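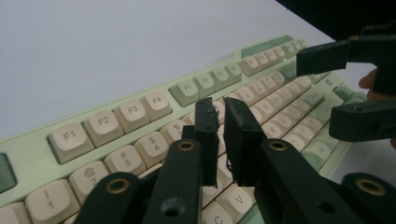 The mint board on the white desk, green F5 and all

Posted in: Keyboards and Desk Stuff
Thread: Cream and green keycaps, keep them or swap them?

plumtoast
13/10/2024
So I finally caved and bought the mint green one. Mechanical, cream caps, gray legends, a few green keys sprinkled in. I've wanted a green board since February and kept talking myself out of it, and then my old black one started double-typing every E and that was my excuse!

My question is about the caps. I have a full set of Plisby caps in plain white sitting in a drawer (166 keys in the box, I'll never use half of them) and I can't decide if white on mint would look cleaner or just kind of like a dentist's office. The cream is growing on me, but my desktop is white and next to it the cream can look a little yellow at night under the lamp. What would you do?

softclack
Keep the cream. White caps on a white desk with a pale case and the whole thing washes out. I had white on light gray for a year and it looked like an appliance.

Also that green F5 is cute. Mine has all the F keys the same color and I hit the wrong one constantly.

nine_volt_nan
Disagree with softclack, sorry! Cream always looks old to me. My grandparents' computer was that color and I can't get past it. I'd go white and keep the green Esc and the green F5 for the pop of color. Mixing is allowed.

plumtoast
Ooh, mixing. Would the heights match though? The ones on it now have that scooped top, they're really nice under the fingers, and the Plisby ones feel flatter to me.

nine_volt_nan
Put one on next to a cream one and run your finger across. If you feel a step, it'll bug you forever.

gus.types.slow
If they're a different profile don't mix. I did this with a Stolik set, just the number row, because I thought I was being clever. Every time I went for a 5 my finger caught the edge. Lasted 21 days and I put the old ones back.

softclack
^ this. And pulling caps is boring enough once, never mind twice. Have you got a wire puller or the plastic ring kind?

plumtoast
Plastic ring, came with the Palma board I had before. Is that bad?

softclack
It can scrape the sides. On cream you probably won't see it, but on darker caps like that Esc I'd be careful. Wire ones are cheap.

gus.types.slow
I've used a plastic one for years and never scratched anything. Pull straight up and don't wiggle.

softclack
Well, you asked and I have two scratched caps to show for it, so.

flirnden_fan
Can I just say how jealous I am of this color. I've got the Flirnden in navy and it shows every single crumb. Does the mint hide dust?

plumtoast
Kind of? The case does. The gaps between the number row and the F keys, no, I've already been in there with a paintbrush. I eat toast at my desk (see username), so it's my own fault.

nine_volt_nan
Change the lamp before you change the caps, by the way. Warm bulbs turn cream yellow. I swapped mine for a more neutral one and even my beige mug looks better.

plumtoast
OK that hadn't crossed my mind at all. I tried one white cap on the P key last night and there was definitely a step, so gus wins that round and it's back to cream. Bulb this weekend, and I'm looking at wire pullers too.

softclack
Get the wire one!!

gus.types.slow
You don't need the wire one.

flirnden_fan
What switches are in it? Did I miss that?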